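**Unit 4: Dilution, contact time and order of work**
Mondgate Cleaning Course, handout revised 16 October 2024
Instructor: Rūta Rätsep

Carries on from Unit 3 (cloths and mops). Bring your own copy of the site sheet, since we fill in the last column in class.

## 4.1 Cleaning and disinfecting

These are two jobs. Cleaning lifts soil off a surface and takes it away. Disinfecting kills germs on a surface that has already been cleaned. Some products are sold for both, but on a greasy counter you still need one pass to get the grease off and a second pass for the disinfectant. If you spray disinfectant onto crumbs and wipe right away, you have used up product and the surface is about as safe as it was before.

Most office and home work is cleaning. Disinfect where the site sheet says so, usually restrooms, door hardware, sinks and faucet handles.

## 4.2 Reading the label

Before you open a concentrate, find these on the label:

- what surfaces it is for, and what surfaces it must be kept off
- the dilution for light soil and for heavy soil
- contact time, if it is a disinfectant
- whether it has to be rinsed on food surfaces
- first aid and storage

If the label is gone or can't be read, the container goes back to the supply room. Do not guess from the color or the smell.

Never mix products. Bleach with an acid toilet cleaner or with ammonia gives off a gas that can put you in the hospital. This also applies to buckets and bottles that were not rinsed out after the last product.

## 4.3 Working out a dilution

Labels give dilution as a percentage or as a ratio. We use percentages in this course and convert when we have to.

Worked problem. The label on the Emex neutral cleaner we use in class says 2% for light soil. You have a 1000 ml bottle.

- 2% of 1000 ml is 20 ml of concentrate
- 1000 minus 20 leaves 980 ml of water

Put the water in first, then the concentrate. Cap it and turn it over gently. Write the product name, the strength and your initials on the bottle.

A ratio of 1:49 is the same strength, one part product to 49 parts water. People often read 1:50 as 2%. It is slightly weaker, and on general surfaces the difference doesn't matter. With a disinfectant, follow the label exactly.

Stronger is not cleaner. Too much concentrate leaves a film, the film holds dust, and the client calls to say the tables feel sticky. If you get that call, wipe the surface with plain warm water and a fresh cloth, let it dry, and check it by touch before you put any more product on it.

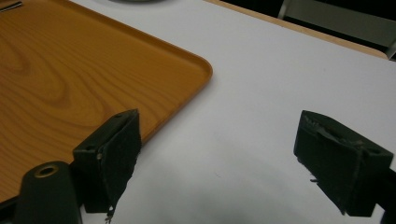
*Tray with a printed wood-grain finish on a white tabletop.*

## 4.4 Contact time

Contact time is how long the surface has to stay visibly wet for the disinfectant to do what the label says. It starts when the whole area is wet. If part of it dries early, wet it again and start over.

Common mistakes:

- Spraying a fine mist from too far away. Half of it ends up in the air.
- Using a cloth that is too dry. It soaks up the product you just put down.
- Wiping dry at once out of habit.
- Setting a fan or opening a window next to the area you are treating.

Plan other work into the wait. Apply product to the sinks, then empty the trash, then come back. Do not leave a wet floor unattended without a sign.

On food surfaces, rinse with clean water after the contact time unless the label says this isn't needed. Use a separate cloth for the rinse.

## 4.5 Order of work in a break room

Work from high to low and from the cleanest area to the dirtiest. For a break room with a sink, that usually means:

1. Put out the sign, prop the door, put on gloves.
2. Clear the counters. Dishes go to the dishwasher or the rack if the contract covers dishes, otherwise to one side.
3. Empty the trash and recycling. Wipe the rims and lids.
4. Dust the tops of cabinets, the refrigerator and the vending machine.
5. Clean the microwave inside, then outside.
6. Clean cabinet fronts and handles.
7. Clean tables and chairs, including the table edges.
8. Clean the counters and backsplash.
9. Clean the sink and faucet, then disinfect.
10. Vacuum or sweep, then mop toward the door.

Step 2 causes more complaints than the rest put together. Check the contract before you touch personal mugs, food containers or anything in the refrigerator.

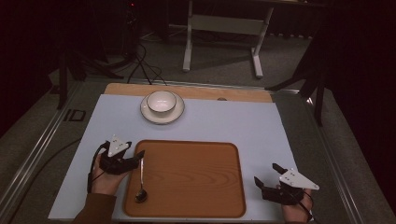 **Can one cloth be used for the tables and the sink?**

Use a separate cloth for each. Start with the tables, put that cloth in the laundry bag, and take a fresh one for the sink.

## 4.6 The practice site

We use the Szczepańska office for the planning exercise. From the site sheet:

| Item | Entry |
|---|---|
| Total floor area | 1292 sq ft |
| Hard floor | 816 sq ft |
| Carpet | 476 sq ft |
| Disinfecting required | restroom, break room sink, entry door |
| Floor machine on site | no |
| Last deep clean | March |

The hard floor is vinyl throughout, with an old acrylic finish. Neutral cleaner only. An alkaline degreaser will dull the finish and may start to strip it. The carpet is in the front office and the meeting room, and it gets vacuumed on every visit.

There is one supply closet, next to the restroom. The water in it is cold only. If you need warm water, fill at the break room sink before you clean it.
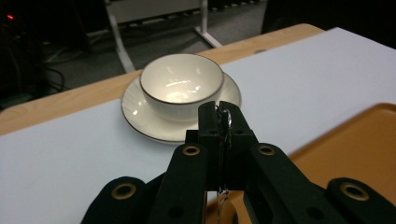
When you write your plan, start from the closet and list the rooms in the order you would enter them. Mark where you change cloths and where you change the mop water. The restroom mop stays in the restroom. A plan that has you carry it back through the meeting room will be returned to you.

Then add the wait times. If the disinfectant needs ten minutes on the break room sink, write down what you will be doing for those ten minutes.

## 4.7 Equipment care at the end of a shift

Rinse spray heads by pumping clean water through them. Empty buckets down the utility sink, never outside into a storm drain. Hang mops head down. Used cloths go in the mesh bag, and they are washed without fabric softener.

The Widitz cart has a drip tray under the lower shelf. Pull it out and empty it. It gets missed, and by the next shift it smells.

## Before the next unit

- Finish the Szczepańska plan, one page, handwritten is fine.
- Work out 5% and 0.5% dilutions for a 1000 ml bottle and show the steps.
- Read the section on toilets and urinals in the course binder.

Hand the plan to Rūta Rätsep at the start of class. Unit 5 covers restrooms, and you will need closed shoes and safety glasses.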